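About Drutosgate

Drutosgate measures and controls humidity in small stores: stockrooms, school cupboards, archive rooms and the back areas of shops. We work in buildings of up to 400 square metres. Larger sites need ducted plant, which we do not supply.

The firm began as the service desk of Skála, a maker of desiccant cartridges, and became a separate company when that range was sold.

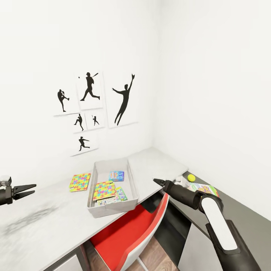

A survey comes first. Loggers are left in place for 39 days, set at floor level, mid-height and 30 cm below the ceiling. Readings are checked against the outside air, and the report gives dew point as well as relative humidity. We quote for equipment only after the client has the report.

Most faults we find are ordinary ones: blocked air bricks, shelving fixed tight to an outside wall, heating that runs for two hours in the morning and then stops.
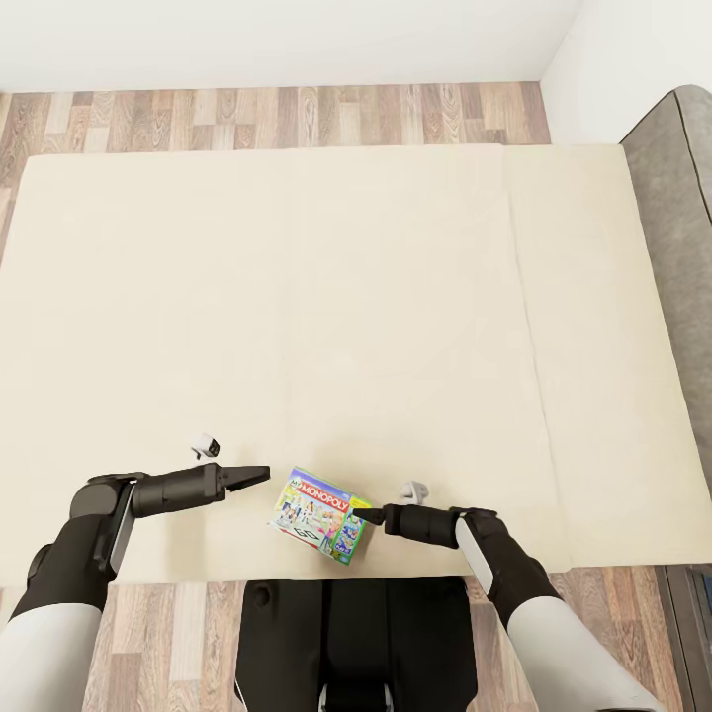

Zdislava Kadlec wrote to us in February that the shelving had been moved as advised and the dehumidifier in her stockroom now ran far less, though she would have liked the logger data as a spreadsheet. Reports now include one.

Paper and board are the materials we are asked about most. They take up moisture slowly, and a carton at the back of a shelf can lag well behind the room reading.

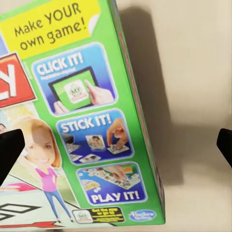

My Monopoly box, side panel.

Our two instruments are the Zovumell logger and the Poltetti probe. Both are calibrated in-house against saturated salt solutions, and certificates are kept for three years. 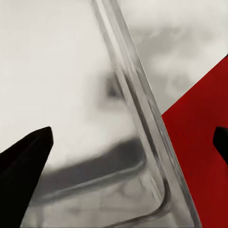

Clear glass container, close view.

Survey bookings are handled by Zdislava Jelínek. Please send a floor plan with wall types marked.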